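Tetetti 锥形指套装使用评测：用了一个夏天，喜欢，但请先读完松脱那一段

先交代一下我是谁、拿它干什么，免得大家照着我的经验去买，结果用法完全对不上。我在一个做家务操作的小组里管硬件，平时的工作就是让一条机械臂在厨房台面上拿杯子、摆盘子、收勺子。厨房是真厨房，2018年装的，木台面，奶油色柜门，水壶、果酱罐、法压壶什么都有，大家中午还在那里泡咖啡。所以我对夹爪手指的要求跟产线上的朋友不太一样：我不需要它一天夹几万次同一个零件，我需要它今天夹陶瓷杯把，明天夹一把薄得要命的不锈钢勺子，后天再去拎一个软塌塌的塑料盖。

Tetetti 这套锥形指我是从 Zimar 那边订的，含税1205元，到手包括一对黑色的手指、一块转接座、一小包螺钉、一把内六角，还有一张折得很小很小的说明书（字也很小，我是拿手机放大了看的）。下单之前纠结了挺久，主要是因为之前用的 Hanrahan 方头指还没坏，换掉总觉得有点浪费。后来是勺子逼着我换的。方头指的前端太厚，勺子平躺在木台面上，它根本插不到勺柄下面去，每次都是顶着勺子往前推，推到墙根为止。看了几个礼拜推勺子，人是会急的。

装上去的第一印象

做工比我想的好。两根手指的锥度很顺，尖端收得细，但捏上去没有那种一掰就断的心虚感，边缘也打磨过，摸着不割手。转接座的孔位跟我们的夹爪对得上，拧螺钉的时候没有别着劲，这一点我特别想夸，前两年买过一家的转接件，孔偏了一丁点，最后是拿锉刀修的，修得满桌子都是铝屑。

重量也合适，单根大约50克，换完以后我重新填了末端负载参数，又做了一遍开合的零位，前后一杯茶的工夫。顺便提醒一句，负载参数一定要改，别嫌麻烦，手指轻一点重一点看着不起眼，臂在做柔顺控制的时候可是很认真的。

头两个礼拜我几乎要给它写表扬信了。勺柄、叉柄、茶包的线、杯子的把手，它都伸得进去。尖端内侧那层细纹咬得住金属，又不会在勺子上留印子。Úna Ó Riain 是我们组里写抓取程序的，她本来对换手指这件事不冷不热，后来自己跑来问我能不能再订一对备着，我就知道她是真的满意了。

然后，松脱

好，现在说那件事，也就是我写这篇评测的主要原因。

八月里有天下午三点多，机械臂照常去拿台面上的勺子。手指下探，合拢，抬起来，看着都对，抬到一半的时候左边那根手指忽然歪了，像人的手指被门夹了一下那样往外撇。勺子先是转了半圈，接着被两根不再平行的手指挤了出去，弹到墙上，又落回台面，叮叮当当地滚到盘子旁边。我离得不算远，手已经去够急停了，按下去的时候勺子早就落稳了。没有人受伤，杯子也没碎，但是那一声响把隔壁屋的人都招过来了。

停机以后我拆下来看，左指根部那颗固定螺钉已经退出来好几圈，右边那颗也松了，只是还没松到看得出来。螺钉本身没断，螺纹没滑丝，就是单纯地被一开一合的振动一点一点摇出来的。我翻出那张小说明书，从头到尾读了两遍，只写了“拧紧”两个字，没有扭矩值，没提螺纹胶，附的螺钉上也没有任何防松涂层，连一片弹垫都没给。

这里面我自己也有责任，得认。我装的时候是凭手感拧的，没有用扭力批，也没有把它写进每天的点检表。原来的方头指用了那么久从来没松过，我就把这件事给忘了。可是一套卖到这个价钱的手指，要靠用户自己想起来买螺纹胶，我觉得不应该。

再多说一层。勺子弹出去大不了吓一跳，如果那天夹的是水果刀呢？如果有人正弯腰往洗碗机里放东西呢？我们的操作区跟大家泡咖啡的地方挨着，这个布局从前没出过问题，大家就都习惯了。还有一点让我后背发凉：整个过程里控制器没有报任何错。夹爪只知道自己两边的行程到了、力也有，它不知道手指在根部歪了。所以千万不要指望软件替你发现这个毛病，至少我们那套程序发现不了。

怎么查出来的，怎么修的

第一步是复现。我故意不上胶，只按手感拧紧，让它反复去夹同一把勺子，夹了50次，拆下来一量，两颗螺钉的位置都动了。动得不多，可是方向很明确，都是往外退。Úna 把合拢速度调慢了一档再跑，退得少一些，但还是退。

第二步是上胶。用的是 Ulter 的中等强度螺纹胶，螺钉和螺孔都先用酒精擦干净，点一小滴就够，多了会挤到转接座的缝里，以后拆的时候难受。上完放一晚上再用。我还在螺钉头和手指之间画了一道白色的油漆笔线，哪天线对不齐了，一眼就能看见。画线这个办法是老钳工教我的，便宜得不像话，却是这次所有改动里我最喜欢的一个。

第三步是把规矩改掉。每天上电以后、开始干活之前，手动把两根手指各捏一下，左右晃一晃，看看白线。臂在动的时候台面这一侧不站人，要拿杯子先按暂停。刀具暂时一律不给它碰，等再观察一阵子再说。泡咖啡的同事有点怨言，我请他们喝了一轮冰美式，算是过去了。

改完之后又回到勺子上来。下探的高度我调低了一点点，这样尖端可以从勺柄两侧下去，不至于先压到勺子。底座那边绿灯亮着，手指张开悬在上面，一件细细的银色餐具斜躺在木台面上，我就站在旁边守着，手不离急停。这样一个勺子一个勺子地看，确实很慢，可是出过一次事之后，慢一点我心里反而舒服。

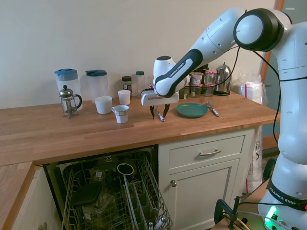 客服和售后

我把拆下来的螺钉拍了照，连同复现的记录一起发给了 Zimar，他们转给了 Tetetti。回复比我预想的快，态度也好，先问有没有人受伤，这个我是领情的。对方承认说明书写得太简单，答应给我补寄一包带防松涂层的螺钉，并且说新一批的包装里会换成这种。扭矩值我追问了两次，第二次才给，还嘱咐我说要以转接座的材质为准。至于已经卖出去的那些套装要不要统一通知，对方只说“会考虑”，我不太满意，又写了一封信去，写到这里时还没有收到答复。

补寄的螺钉已经到了，我还没换上，打算等现在这一对上了胶的跑满一个月，拆下来看看再换，好有个比较。

优点和缺点，简单列一下

优点：尖端细，能拿平躺在台面上的薄餐具；孔位准；边缘处理得干净；纹路咬得住又不伤表面；客服肯听人说话。

缺点：附带螺钉没有防松措施；说明书没有扭矩值，字还小得可怜；没有备用螺钉的规格表，我是自己拿卡尺量的；尖端细也意味着夹宽杯身的时候接触面小，满杯的水我不敢让它端。

要不要买

如果你的活儿跟我差不多，主要是餐具、杯把、瓶盖这些零零碎碎的东西，我还是会推荐，五颗星给三颗半，扣掉的那些几乎全在螺钉上。下单的时候请顺手带一支中等强度的螺纹胶，到货先上胶、画线、放一晚，再上机。已经买了的朋友，看到这里麻烦先去捏一捏你们的手指，左边那根多捏两下，我们这边是它松得比较厉害。

如果你主要夹盒子、夹方块，那方头指就挺好，Hanrahan 那对我到现在还留在抽屉里，哪天要搬纸盒子还会换回去。螺钉跑满一个月以后的情况，我会补在这篇的评论区里，有同样遭遇的也请在下面说一声用的是哪种转接座。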